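Small Storage and Loose Items
Session 3 handout: drawers, and what goes in them
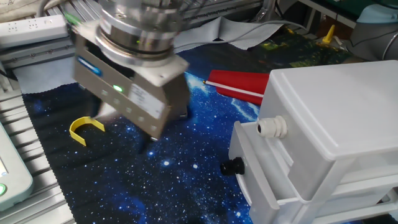

Brenda Lucero asks whether a drawer unit should be bought before or after the sorting is done. After, in nearly every case. People who buy first end up sorting to suit the drawers, and the odd-shaped things go back on the table within a week. If you already own a unit, as most of you do, sort first anyway and treat the unit as one possible home among others.

The table in the picture is a fair starting point for the exercise. A white drawer cabinet with a drawer pulled out, a yellow U-shaped plastic piece and a long red item lying on a patterned cloth. We will use the two loose pieces as our worked case.

1. Length before anything else

Long things decide the drawer. Measure the inside of the drawer from front to back and from side to side, then corner to corner. The outside of the cabinet tells you very little, as the walls and runners take up space. An item that only fits corner to corner does fit, but it spoils the drawer for anything else, so write it down as a full drawer.

The red piece is the one to measure first. If it goes in lying straight, carry on. If it doesn't, it belongs on a shelf or upright in a tall pot, and you can stop thinking about drawers for it.

2. Curved and open shapes

U-shaped pieces waste room when stored singly and hardly any when nested. Keep them facing the same way. A single one can go round the outside of a smaller box, or over a divider. Don't hang them on the drawer front — they catch when the drawer is shut.

3. Working on a patterned cloth

The cloth under our two items is dark blue with stars and galaxies on it. Bright red and bright yellow are easy to find on a cloth like that. Small dark screws or white caps would be another matter. For sorting small parts, lay a plain tea towel or a tray over the pattern and work on that. Mabli Wogan's tip from session 2 was to use a tray with a lip, so that the whole job can be moved when the table is needed.

4. Open drawers

Pull out one drawer at a time. A light plastic cabinet with several drawers out and something heavy in the top one will tip forward. Heavy things go at the bottom. When sorting, leave the drawer you are filling open and close it before you go to the next. Check that the lip of the drawer isn't over the edge of the table where people walk past.

5. Labels

Label the drawer by what it holds, in the words you would use when looking for it. "Brackets" is better than "misc. plastic". Put the label on the front. If the contents change, change the label the same day.

Exercise (in pairs, 14 minutes)

Take one of the bags from the side bench. Tip it out on a tray and sort into no more than 7 groups. For each group, note the longest item, whether the items nest, and which drawer you would use. Leave out anything you can't name and put it in the envelope — we go through the envelopes together at the end.

For next time

Bring the inside measurements of one drawer at home, in millimetres, and a list of what is in it now. Please don't tidy it first. Session 4 covers dividers, both bought and cut from card.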